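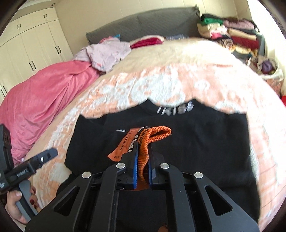
The 200 Milliseconds That Ate Our Laundry Data

6 min read

Helmut Lenz keeps a sock pinned to the corkboard over his desk. It has a hole in the heel the size of a quarter, and he is very fond of it. The hole was made in the spring by a two-armed robot called Eichhorn, which was supposed to pick the sock up off a blanket and lay it on a pile. It picked up the blanket too, kept pulling, and something had to give.

"I love that sock," Lenz told me. "It was the first really clear evidence we had. Before that it was all feelings."

Lenz looks after data quality at Dredaslow, a small company that teaches robots to tidy clothes. The teaching is done by people. They go around ordinary bedrooms with a gripper in each hand, the same jaws the robot has, and they pick up and fold and stack while the grippers record. Later all of it goes into training. I had asked to talk to him because I'd heard the company had thrown a big chunk of its spring work back on the bench over a timing fault, and I like timing faults more than is probably healthy. So does he! We ran well over the hour.

What the robot was doing

The trouble started with thin things. Eichhorn had been getting better at towels and sweatshirts for weeks, and everyone was pleased, and then a new round of training came through and it began to close its jaws late. It would reach down to a sock or a strap, arrive in exactly the right place, and start lifting with the jaws still partly open. Sometimes it missed. Sometimes it shut on the way up and came away with half of what it wanted. And sometimes, which was the part that worried people, it pushed down a little further to make up for it and caught whatever was underneath.

"On a thick sweatshirt you would never see it," he said. "There is so much cloth. You close late, fine, you still have a handful. But give it a strip of ribbon or a knitted band on top of a T-shirt on top of a blanket, and now you have three layers and a robot with bad manners."

The first guess was the pads. The jaws are lined with soft blue pads, and pads wear out, so a fresh set went on. No change. The second guess was the arm itself, and two engineers spent most of a week on the joint controllers. Lenz winced telling me this. "They were very thorough. They found a loose connector that had nothing to do with anything. I bought them lunch."

In the meantime Eichhorn was held to 70 percent speed, and the rule was that no one put a hand on the bed while it was moving, even to rescue a sock. That rule had existed before. Lenz says people followed it better once the hole in the heel had been passed around at a meeting.

Watching hands

He got to the answer by doing something he recommends to everybody, which was sitting down with the raw recordings and watching people work. He doesn't mean the charts, he means the actual video from the gripper, at quarter speed, with the jaw reading plotted underneath.

"You see a bed, a black shirt laid out flat, somebody pinching an orange ribbed band between the pads. Very nice pinch. And I am looking at the line below, and the line says the jaws are open. The cloth is already squashed! Then a moment later the line goes down. I thought I was tired. I went back and watched it again and I started to laugh."

That recording was a good one, as it happens, once he checked which gripper's line he had been looking at. He had the wrong hand's trace on the screen. (He tells this against himself with great enjoyment.) But it had put the idea in his head, and he went on to the next session with the correct trace, and the next, and in the fourth one the jaws closed on the video and the line stayed open just the same. This time it was the right hand, the right file, and a real gap.

The gap was 200 milliseconds. It was the same every time it appeared, to within a frame, and that told him it was software. Worn parts drift around. This sat there like a brick.

Where it came from

The grippers Dredaslow uses are its own design, called Kiswood, and each one has two clocks in it: one for the camera and one for the sensor that measures how far the jaws are open. When you turn a Kiswood on, the two clocks are lined up. In March a power-saving change went in so the jaw sensor would go to sleep if the tool was set down. When it woke up, it was meant to line itself up again. If you picked the gripper up and started recording right away, it skipped that step and used an old buffer, and the jaw readings came out late for the rest of the session.

"So the people who worked neatly were the ones who got punished," Lenz said. "You put your tool down, you arrange the clothes for the next round, you pick it up and go. Very efficient. Late data. The ones who fiddled with their hair for a few seconds, perfect data."

It also happened to one hand at a time. Most people set down only the gripper in their stronger hand when they need fingers to straighten a sleeve, so you'd get a session where the left was fine and the right was late. The program that checks new recordings, Pratano, compared each gripper against its own history. It never compared one against the other and it never compared either one against the picture. Everything came back green.

I asked how many. He had the figure ready. Out of 2,000 sessions collected that spring, 361 had the gap in at least one hand.

"Which does not sound like so many! But they were the small-items sessions, a lot of them, because small items means a lot of putting the tool down and arranging. So for sweatshirts we had poisoned almost nothing, and for socks and straps it was terrible."

Putting it right

Because the gap was constant, most of the sessions could be saved. You slide the jaw readings back and check them against the moment the cloth visibly squeezes. Lenz didn't trust himself to do that blind, so every repaired session got watched by a person at three different grasps. A few had the tool going to sleep twice and those were dropped. He won't miss them, he says, they were mostly pillowcases.

The firmware fix was short. The sensor lines itself up on waking no matter what, and the handle gives a buzz when it is ready. People wait for the buzz. There is also a new first step in every session, which is to close each gripper fully on nothing, twice, in view of its own camera. Pratano now looks at that and refuses the upload if the picture and the number disagree.

He'd like to go further. His wish list includes a small patch on the jaws that changes shade when they are pressed, so the camera could see force directly, and a second person going through a handful of recordings from every home on the day they're made. The second one is already happening. The first one, he admits, is mostly him wanting to build it.

And the robot? The retrained version went on Eichhorn and the late closing was gone on the first morning. They kept the speed limit on anyway and plan to review it in July. Lenz wants to see a full run of thin things on layered bedding before he'll sign, and he has gone out and bought a bag of the worst ribbons, belts and baby socks he could find for it. He showed me the bag. There's a shoelace in there with glitter on it.

"I am a little sorry it works now," he said. "It was such a beautiful bug. You could hold it in your hand."

He unpinned the sock so I could put my finger through it.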